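An Afternoon at the Curow Street Work Center

I had been meaning to get over to Drurkthorpe ever since the Hitar Neighborhood Trust opened its work center there, and when they announced an open afternoon in February I finally put my coat on and went. I'm so glad I did! It's two bus rides from my place, and I arrived a little before one with cold feet and a long list of questions.

The center takes up the old Medeiros shoe warehouse on Curow Street, which some of you will remember from its big painted sign (they kept the sign, bless them). Inside it's bright and warm and smells of coffee, and the first thing you come to is the job desk, where people can walk in without an appointment and sit down with someone who knows which local businesses are hiring. Last year 891 people came through that desk, many of them from the blocks right around the building.

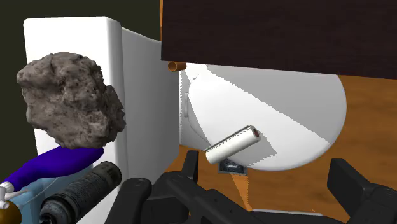
What I liked best was how the hiring side and the business side sit in the same room. A bakery owner looking for a loan and a neighbor looking for morning shifts may well end up at the same coffee pot, and the staff told me more than one job has started that way. There are six small offices upstairs, rented by the month to new businesses, and all of them were taken when I visited. I peeked into a tailoring shop and a bookkeeping service, and had a long chat in the hallway about the price of commercial insurance, a subject on which everybody had plenty to say.

After the tour we had a talk about the cleaning and building services course, which is the newest of the training programs. It runs mornings so that parents can be back for school pickup, and bus fare is covered. 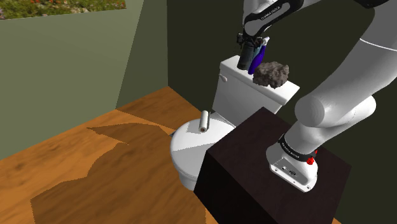

A blue spray bottle held in a gripper over the back of a toilet.

The questions afterward ran long, mostly on child care and whether evening classes might come in the fall. The trust is still raising money for those and had reached $3,705 when I was there. I put a little in the jar by the door, took a flyer for my sister-in-law, and just missed my bus home.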